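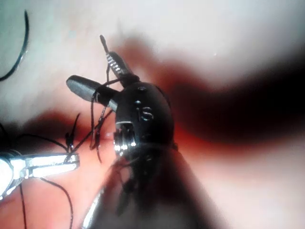
About the Nzioka Center

The Nzioka Center for Surgical Automation is a teaching and development laboratory in Cundville. We study how robotic instruments can take over parts of the work of suturing, and we prepare the people who will work beside those instruments. The Center is operated jointly by the Nzioka School of Surgical Technology and Mosolix, an engineering company whose offices occupy the second floor of our building.

Suturing is slow and exacting work. A thread has to be drawn through tissue, held under steady tension, wrapped, and tied, often many times in a single session and in places where two instruments have very little room to move. Robotic instruments have long been directed by a person seated at a console. Our work concerns the next step, in which certain motions are carried out by the system itself while a trained person supervises and may take control at any moment.

Our History

The Center began as a single practice bench at the School, used by students in the surgical technology program. Mosolix joined the effort when its engineers needed a place to test motion software with people who tied knots for a living. The two institutions signed a formal agreement, moved into the present building on Vestano Street, and opened the laboratory to outside trainees the following April.

Rosalinda Ambrosio has served as Director from the beginning. She came to the post after a career as a surgical technologist and instructor, and she continues to teach the introductory course in instrument handling. Ramil Quiambao heads the engineering group and is responsible for the software, the instruments, and the laboratory's safety rules.

What Automation Changes for Our Staff

When the first automated routines were introduced, every bench operator at the Center performed each stitch from the console. A practice session lasted 90 minutes, and operators reported sore hands and tired eyes well before the end of it. Sessions are now limited to 45 minutes. During that time the operator chooses where each stitch will go, approves the planned path, and watches the instruments as they grasp and pull the thread.
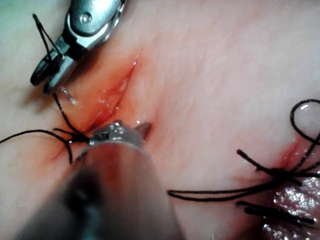 Watching is demanding work in its own right. An operator must recognize when a strand has slipped, when a loop is closing in the wrong place, or when the tissue is being pulled harder than it should be. We found early on that people who no longer tied knots by hand became slower to notice these problems. For this reason every operator at the Center still completes 30 minutes of manual practice before supervising an automated session — a rule that applies to senior staff as well as trainees.

Jobs have changed along with the schedule. Two former bench operators now review session recordings full time and mark the points at which a person had to step in. Others have trained in instrument care, a field that has grown with the number of cables, pulleys, and jaws that must be inspected and cleaned. The agreement between the School and Mosolix provides that no operator's position may be ended on account of automation without an offer of retraining at the same rate of pay. Staff members take part in decisions about which tasks will be automated next, and some proposals have been set aside at their request. Needle handoff remains a manual task at the Center for the present.

Training Programs

The Center offers three courses: Instrument Handling, Console Operation, and Supervision of Automated Tasks. They are taken in that order. Applicants with prior console experience may ask to be tested out of the first course, although the manual knot-tying examination is required of everyone. Classes are kept small so that each trainee has a bench and an instructor close by.

Visiting and Contact

Visits by hospitals, schools, and employee associations are welcome and should be arranged in writing through the Director's office. Visitors are asked to remain behind the marked line while a session is in progress. Questions about engineering work or the use of our recordings may be addressed to Mr. Quiambao.

Page last reviewed 5 May 2023.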